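Workshop Tips: When a Two-Armed Robot Breaks Things (and How to Stop It)

By Josefien De Haan, Winarville

I've been meaning to write this one up since November, when our flower-arranging bench managed to snap a perfectly good glass vase in front of a visitor from the Jollenberg makers' group, who had driven a fair way to see it and was very polite about the whole thing. A few of you have written in since then asking what went wrong, and a few more have asked how to keep the same thing from happening at your own bench, so I've put the kettle on and gathered up everything we learned, in no particular order of importance.

The short version of the story is that both arms took hold of the same vase. The left one was meant to be putting a stem in and the right one was meant to be steadying the glass, and somewhere in the program we'd called Vermeulen (after the street our old shed was on) the left arm missed its stem, closed on the rim, and carried on with its lift as though all was well. The right arm held firm, as it had been told to. You can guess the rest! There was a crack, a very long silence, and then purple glass all the way to the door.

Tip 1. Hit stop first, tidy second

My first instinct was to reach in and save the flowers. Please don't do what I did. An arm that has stopped moving may only be waiting for its partner, and ours gave a good solid shove about two breaths after I thought it had finished. Keep the stop button where your non-dominant hand naturally falls, and give it a press every morning before you start, so your hand knows the way there without being asked. Then switch off at the wall, and only then go looking for the dustpan.

Tip 2. Thick gloves, and bin the cloth

We shook our tablecloth out over the garden bed and thought ourselves very clever, and a week later I found a sliver of glass in the heel of my hand from smoothing that same cloth flat. It had worked its way right into the weave. A replacement costs very little at the op shop, so now the cloth goes straight into the rubbish, wrapped in newspaper, and the bench gets wiped twice with damp paper towel. I still grieve for that cloth a bit (it had lemons on it), but the vine pattern has grown on me.

Tip 3. Practise with one vase doing nothing

Once we had new glass we set things up again with a second vase standing close to the first, full of flowers, and gave both arms strict instructions to leave it be. It's a good test of manners. If a gripper wanders towards the full vase while it's meant to be fetching a loose stem, you'll know your reach limits want tightening.

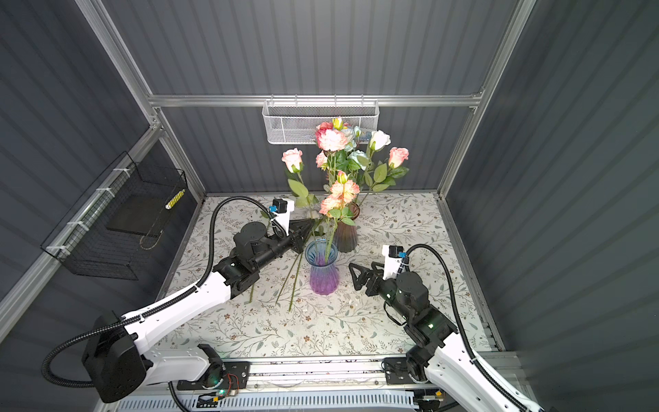

Tip 4. Teach it to give up

This was the proper cause of our breakage, so I'll go on a bit. Our left arm had no idea it had missed. It closed its fingers and went on to the next step regardless. What we do now is check how far the fingers have closed. A thin artificial stem leaves hardly any gap at all, and a vase rim leaves rather more, so if the gap is too wide the arm opens up, backs away and waits for a human. We allow it 2 tries at a stem and then it has to stop. I was for letting it have more, but watching a machine peck at a rose over and over does nothing for anybody's nerves.

While you're in there, turn the closing force down. Start with it too weak and have a few dropped flowers, then bring it up a little at a time. Our Hokau settings sheet had the force at 840 in whatever units the controller uses, and we've ended up at 229, with no trouble lifting anything since. Don't copy my numbers, please! They belong to our machine and our grippers, and yours will want its own.

Tip 5. Lay your stems out with a bit of air between them

Tangled stems were the start of half our misses. Serrated leaves catch on each other, and when you lift one flower you get its neighbour along for the ride, which swings about and clips the glass. I like to keep the loose ones on one side and comb them apart with my fingers, and check that the next bloom to be picked up isn't tucked under another. It's a fiddly job, but quite a pleasant one with the radio on.
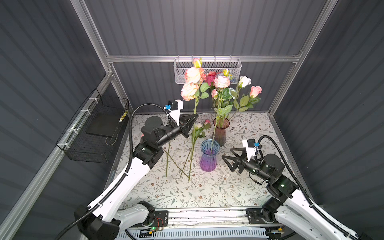 Loose stems to the left of the vases, with both grippers over the table.

Tip 6. Mind the cables as they get older

After the breakage we went over everything, and I found the cable conduit on one wrist had been rubbing where it loops over the arm. It had nothing to do with the vase, but it would have been our next bad day. Run your fingers along the full length with the power off, feeling for flat or rough spots, and move each joint gently through its travel to see that nothing pulls tight.

Tip 7. Write it down while you're still cross

I gave myself 20 minutes after the sweeping up and wrote the lot in the bench book: which program, which step, which arm had hold of what, where I was standing. By the next morning I was already remembering it differently, and I'd have sworn it was the right arm that moved. The notes said otherwise.

If you've had a breakage of your own, do send it in, with the settings if you have them. Next time I'll be on to storing artificial flowers over summer without the petals going flat.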